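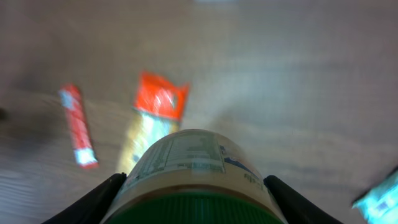 On the Nolura list, Kamlesh Negi wrote:

> We moved the Kikcombe store to the 3.x parser in September. Since then,
> repacked items with our own labels come up as "unknown item", while
> supplier barcodes on the same shelf scan fine. The labels are Code 128
> from the Görtz printer, same template as before. The scanner beeps, so I
> assume the read is good. Is the check digit calculation different in 3.x?
>
> Also, should I turn on strict mode? Rendulcombe has it on.

The check digit code did not change. What changed is how the parser handles a field that has no fixed length.

Your template (I am going by the one in the wiki) puts the internal lot text in AI 99 and the product variant in AI 20, in that order. AI 20 is always two digits, so the parser knows where it ends. AI 99 is variable length and needs an FNC1 after it unless it is the last field in the symbol. The wiki template leaves the FNC1 out. The 2.x parser guessed at the boundary by looking for a trailing "20" plus two digits, and it usually guessed right. In 3.x the guess is gone, so the variant gets swallowed into the lot text and the lookup fails.
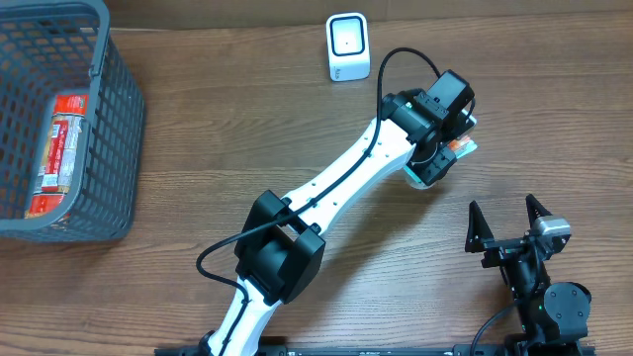

A beep only means the symbol decoded and the symbol check character matched. It says nothing about whether the data inside is laid out correctly. To see the raw string, run

 nolura-scan --raw --show-fnc1

and scan one of the bad labels. If there is no `<GS>` between the lot text and the `20`, this is the problem.

Two ways to fix it:

1. Swap the fields so AI 20 comes before AI 99. No separator is needed and the symbol stays the same width.
2. Keep the order and add FNC1 after the lot text. One extra symbol character.

I would take the first. The Görtz driver has its own escape for FNC1 and I have seen it print as literal text when the template is saved from the wrong dialog.

Label placement is a separate matter, but it comes up each time somebody changes a template. Keep the bars off seams and wrinkled areas.
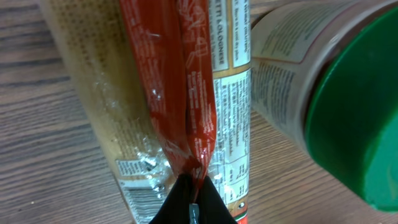 *Film pack with crimped seal and glare.*

On curved packs, run the bars like the rungs of a ladder, so the curve follows the length of each bar. Otherwise the outer bars get foreshortened and the quiet zone goes first. 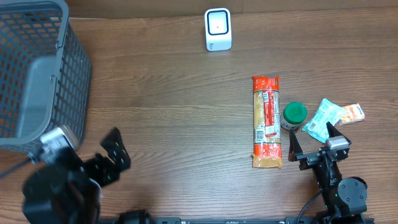 On strict mode: leave it off until the old labels are used up. Strict rejects the whole read when any field fails, so the cashier gets no item number to work from. Rendulcombe could turn it on because they relabeled everything first.

I will correct the wiki template. If your raw output does show the `<GS>`, post the string here with the parser log and I will take another look.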